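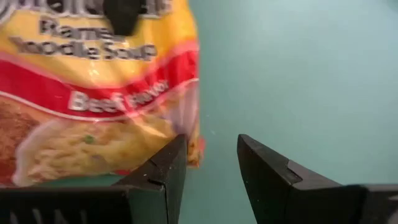
A packet of beef-flavoured instant ramen noodle soup in a printed plastic wrapper

Packet noodles are a form of instant noodle sold as a single dried block in a sealed plastic wrapper, usually with one or more sachets of seasoning. They are distinguished from cup noodles, which are sold in a container that also serves as the cooking and eating vessel. In North America the product is commonly labelled "ramen noodle soup", although the contents differ in several respects from the fresh ramen served in restaurants.

Contents

A typical packet holds a rectangular or round block of wheat noodles and a foil or plastic sachet of powdered stock. Some types include a second sachet of oil or dried vegetables. The noodles are made from wheat flour, water, salt and an alkaline salt, the last of which gives them a firmer bite and a yellowish colour. The dough is rolled, cut into strands, waved, steamed and then dried.

Drying is carried out either by frying in oil or with hot air. Fried blocks have a more open structure and soften faster in hot water. Air-dried blocks contain less fat and generally need a longer cooking time.

Wrapper

The wrapper is normally a flow-wrap pouch, formed from a continuous roll of film around the block and closed with a seal along the back and one at each end. Laminated or coated polypropylene film is widely used, as it resists moisture and takes print well. Because the film is looser than the block inside it, the finished packet creases readily, and lettering on the front may be distorted at the folds.

Printing on the front usually gives the brand, the product name and the flavour, together with a picture of the cooked noodles. Flavours within a range are often told apart by the colour of a band or panel. The example illustrated has a yellow upper section with the product name in dark grey, and a wavy red band marked "Beef Flavor", the American spelling. There is no general agreement between manufacturers on which colour denotes which flavour.

Preparation

The block is placed in boiling water and simmered for a few minutes, commonly three or four. The seasoning is stirred in at the end, or put in the bowl before the noodles and water are added. Draining most of the water before seasoning gives a drier dish. Egg, spring onion and leftover meat are frequent additions.

Storage

Packets keep for several months in a cool, dry cupboard. Fried noodles are the more limited of the two types, as the oil slowly turns rancid, particularly in warm or brightly lit places. Blocks are brittle and break under weight, so packets are best stood on edge in a box or basket, or laid flat in shallow stacks with tins kept elsewhere. A torn wrapper allows the noodles to take up moisture and odours.

Disposal

Wrappers and sachets are seldom accepted in household recycling collections. Flexible film is difficult to sort, and sachets that combine foil and plastic cannot readily be separated into their layers. Outer cartons from multipacks are usually recyclable as card.

See also

Cup noodles
Flow wrapping
Stock powder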